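Zulent Cabinet Paint, Satin – Stindusdale Color Range

I've been selling paint out of the same shop long enough to have opinions, and my opinion on Zulent is that it's the easiest cabinet paint I stock. It levels out on its own, it doesn't smell like a gas station, and you can recoat in 9 hours. 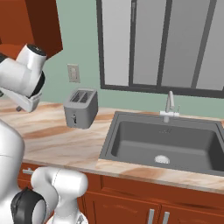 Kitchen view, countertop side

Start with a good cleaning. I mean it – kitchen doors collect more cooking grease than you'd believe! Then scuff with 400 grit, wipe down, and put on two thin coats. My friend Amado Galang swears by a foam roller, I like a brush, and we've both stopped arguing.

Take the handles off first if you can. Painting around a long bar pull is no fun at all (ask me how my first kitchen went).

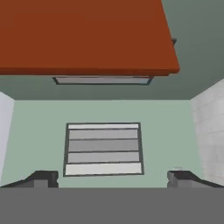

Sizes and price

Quart: $30
Gallon: $48 for the first can, same again for the second, sorry
Primer: Hennessy White, sold separately

Oranges and reds want a tinted primer underneath. Crisanto Saludo mixes ours at the counter, just ask him when you order. And do the insides too, dividers and all – a bright door over a bare interior always bugs me.
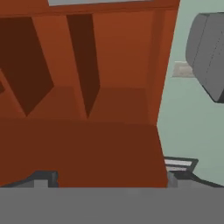
Jestodier Paint Catalog, p. 48

Leave the doors open overnight after the last coat. Pickup orders placed before noon are ready the same afternoon.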